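4. Recording hand-held demonstrations

Read section 3 first if the gripper has not yet been calibrated. Everything below assumes a calibrated gripper, a charged headset and a Woder recording station that has passed its start-up check. The method was written for the cloth-handling study at Ovanham and is used unchanged at the Bresard site. If you change any step marked "fixed", record your data under a new study name so that it is not mixed with ours.

4.1 What a demonstration is for

The policy learns from short recordings in which a person does the task with the gripper in hand. It sees the view from the gripper camera, the opening of the fingers and the path of the gripper through the room. It does not see your face, your other hand or the reason you hesitated. A pause while you think is learned as a pause, so know what you are going to do before you start.

In the first round of the study we collected 306 demonstrations of one task, picking up a cloth and placing it in a tray. After checking, 15 were thrown out. Most of the rejects had a tracking jump longer than the limit in 4.5. The rest had been started with the cloth already between the fingers.

4.2 Preparing the room

1. Put up the square markers before anyone starts recording. Fix each one to a flat panel so that it cannot bend.

2. Make sure that at least one marker can be seen from every place where the operator will stand. Walk the whole route with the gripper and watch the marker light on the station.

3. Switch on all the ceiling lights and leave them on for the whole session (fixed). Daylight from windows is allowed. Note the time of day at the start of each batch, for example 10.15 am.

4. Run cables along the floor away from the operator's route where you can.

Caution: An operator wearing a headset has a narrower view of the floor than usual. Agree the route aloud before each batch, and stop if anyone crosses it at close range.

Note: Other people may carry on working in the room. The first round was recorded in shared rooms on purpose. A policy trained only in an empty room did worse when people were moving in the background, and we no longer collect data that way.

4.3 Picking up the cloth

1. Hold the gripper level, with the fingers fully open, and wait for the steady tone.

2. Start the recording.

3. Move in from above at an even speed. Do not sweep in from the side.

4. Close the fingers on a fold, at least a finger's width in from the hem. A grip on the hem itself is allowed in batch C only.

5. Lift until the whole cloth is clear of the surface, then hold still for two tones.

6. Carry the cloth to the target, lower it and open the fingers fully.

7. Stop the recording with the thumb switch. Do not put the gripper down first.

The cloth will rarely come up the same way twice. It may bunch between the pads, twist or hang to one side. Leave it as it is and finish the demonstration. We want the policy to see the gripper view with a good part of the cloth bunched up in it, as it will meet this often once it is running on the arm. 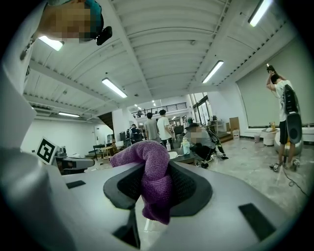 Dineo Mofokeng: I would add a warning at step 5. When I lifted too quickly the hold at the top was fine but the lift itself had only a handful of usable frames, and I had to redo the whole batch. Counting to three on the way up fixed it for me. I also think the second tone is too quiet if there are people talking nearby.

The lift should take three seconds or a little longer. The tone volume can be raised in the station menu under Sound, and from software release 2 onwards the setting is kept between sessions.

If the cloth falls during the carry, keep recording, pick it up again and finish the task. Mark the recording "recovered" at the station. Recovered demonstrations are kept in the training set. In our tests, leaving them out gave a policy that moved on to the tray and opened its fingers over it after a drop, with nothing in them.

4.4 Working with a headset

The headset records the operator's own viewpoint. It is used for the second part of the study, in which we compare three training sets: gripper view only, headset view only, and both. If you are collecting for the first set, skip to 4.5.

1. Put on the backpack first and tighten both straps.

2. Put on the headset and adjust the band until it stays in place when you look down at your feet.

3. Connect the headset lead to the backpack. Leave enough slack to turn your head fully to each side.

4. Stand facing a marker and keep your head still until the station shows "linked".

5. Bring the gripper up into your view and hold it there for two tones. The station uses this moment to line up the two recordings (fixed).

6. Check the time offset on the station. If it reads more than 100 milliseconds, repeat from step 4.

Caution: Take the headset off if you feel dizzy or sick. Do not try to finish the batch.

Where two or more operators share a room, have each of them link separately. Two people can use the same marker, but they should not try to link to it at the same moment. The station accepts the first and will sometimes give the second person a link that looks sound and then drifts. We lost most of an October afternoon to this before the cause was found.

Leave the middle of the room as the shared work area, and keep the gear that is not in use to the sides. Operators who are waiting can fit their headsets there and be ready when the work area is free.

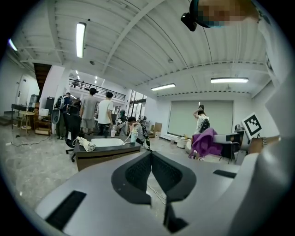 Change operator after every batch. In the first round one person recorded nearly half of the set, and the trained policy copied that person's habit of tilting the gripper to the left before closing. Spreading the work over more people removed the tilt without any change to the training settings.

4.5 Checking a batch

Check each batch before the operators leave, while there is still time to record it again.

1. Open the batch at the station and choose Review.

2. Look at the path plot for each demonstration. The line should be smooth. A gap or a sudden corner means that tracking was lost.

3. Reject any demonstration with a jump longer than two centimetres.

4. Play the first and last second of each recording. The fingers must be open in both.

5. Confirm that faces have been blurred. The station does this by itself, but a face close to the lens is sometimes missed. Blur it by hand or reject the recording.

6. Choose Accept. The batch is copied to the Olvera store and cannot be edited at the station after that.

Note: Do not reject a demonstration for looking clumsy. Slow or awkward grasps that end with the cloth in the right place are good data. When we trained on a set with the clumsy ones taken out, the success rate on new cloths fell.

4.6 How much to collect

For a single task with one kind of cloth, the curve flattened well before we reached the end of our first set. Adding a second kind of cloth helped more than doubling the number of recordings with the first. The full study, across all tasks and both sites, is planned to stop at almost 2,000 demonstrations.

If time is short, cut in this order: repeat recordings by the same operator, then repeat positions of the tray. Keep the number of cloths and the number of rooms as they are.

Store the gripper with its fingers open. If the pads have picked up lint, clean them as described in section 7 before the next session, and run the short calibration again if either pad has been taken off.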